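Against the Closed Cabinet: A Case for the Open Condiment Rack

Kenneth Moffat
August 19, 2018

The shared kitchen is among the most heavily used rooms in any residence, and it is governed by very little. Rules exist for the laundry and for the bicycle room. The bottle of soy sauce has been left to find its own place, and in most of the kitchens known to this writer that place is the back of a high cabinet, behind two others of the same kind.

It is the position of this essay that bottled seasonings in daily use belong on the table or counter, in an open wire rack, and that residences should provide such racks as a matter of course.

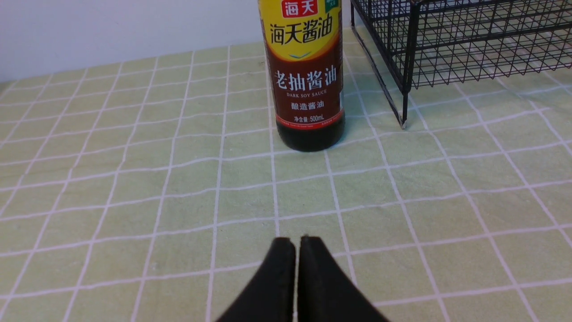
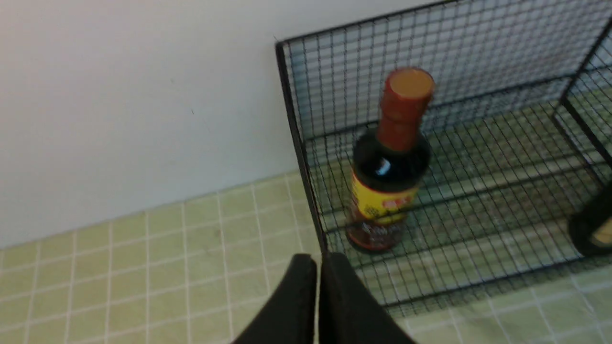
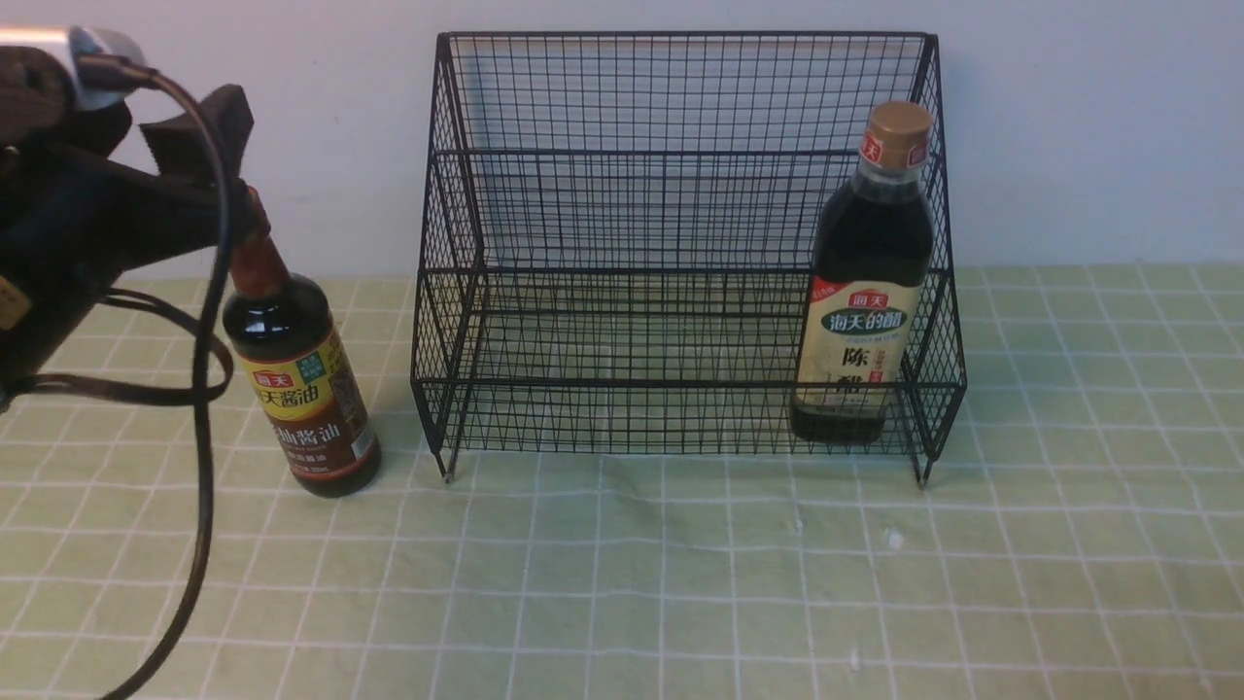 Dark soy sauce and a black wire rack.

The customary objection to the open rack is appearance. Limania House, where I served for four years on the residents' council, held to this view until April of last year. Its kitchen guidelines required that "all foodstuffs be stored out of sight when not in use." The guideline was written for the benefit of visitors, and it was observed mainly when visitors were expected. At other times bottles stood wherever the last cook had set them down: on the windowsill, beside the sink, on top of the refrigerator, and in one regrettable case on the radiator cover through an entire winter.

A rule that is kept only on inspection days should be reconsidered. The bottles were out because people were using them. A person preparing a braise will reach for the dark soy sauce, then the rice vinegar, then the dark soy sauce again, and will not open and close a cabinet door each time. The guideline asked for a behavior that the work of cooking does not allow, and the residents quite reasonably declined to supply it.

The costs of concealment are also practical. When the upper cabinets at Limania House were cleared for repainting, the kitchen on the second floor alone gave up 39 bottles and jars. Several were duplicates of one another, opened in different seasons by people who had looked in the cabinet, seen only the front row, and gone to the store. One bottle of sesame oil had outlasted the tenancy of its owner by a considerable margin. The waste was small in money and large in irritation, and it fell on whoever was sent to buy the next bottle.

An open rack answers this directly. Mesh can be seen through. A label can be read from across the table, and a cook can tell the dark sauce from the light without lifting either one. The distinction matters a good deal. Dark soy sauce is used for color and depth, and a spoonful too much will turn a dish of noodles nearly black; light soy sauce is used for salt. They are sold in similar bottles, and mistaking one for the other is the most common error of the shared kitchen. I have made it myself, at a dinner for the incoming residents, and the fried rice was eaten out of courtesy.

The form of the rack deserves some attention. Herel Hall purchased solid plastic trays, and its residents report that drips collect in the corners and harden. Soy sauce is especially bad in this respect, for it dries to a sticky ring that will lift the finish from a painted shelf. Wire has no such corners. Whatever runs down a bottle passes through to the surface beneath, where it can be wiped up with a cloth. This does place a burden on the surface, and I would recommend a wipeable tablecloth or a tray underneath.

Height is the second consideration. A rack with a tall back and a low front permits a full-sized bottle to be lifted forward and out. The rack with four high sides, which is often sold for mail or for fruit, obliges the cook to raise a slippery bottle straight up by the neck over the dinner of others. Preference should be given to sloping sides wherever they can be found.

The third consideration is number. The common mistake, once a rack has been approved, is to treat it as an invitation. Rennie Court placed a large rack in its kitchen and within weeks it held tea, batteries, a stapler and the spare keys to the mail room. A condiment rack should be small enough to fill with condiments. If there is room left over, something will come to occupy it, and in my experience it will be takeout menus.

Two concessions must be made. Light and heat are unkind to many seasonings, and a rack should not be placed beside the stove or in a sunny window. Some products also ask, on their own labels, to be refrigerated after opening, and those instructions should be followed. An open rack is meant for bottles that will be emptied in the ordinary course of a month or two. The large reserve bottle and the seldom-used specialty may go back to the cabinet, where they will do no harm provided that someone looks at them twice a year.

There remains the question of expense, which was raised at Cladis Residence when the matter came before its house meeting. The sum set aside for kitchen improvements that year was $1385, and a portion of it was claimed for new cabinet doors. I would respectfully suggest that the doors could have waited. A wire rack costs little, requires no installation, and can be carried to the sink and washed. The doors, once hung, will conceal the same crowded shelves as the old ones.

Limania House amended its guidelines in a single sentence: "Seasonings in regular use may be kept on the table in the rack provided." The residents have since asked for a second rack, to hold oils, and the request is pending. I hope that it will be granted, and that the kitchens on the upper floors will be considered at the same time.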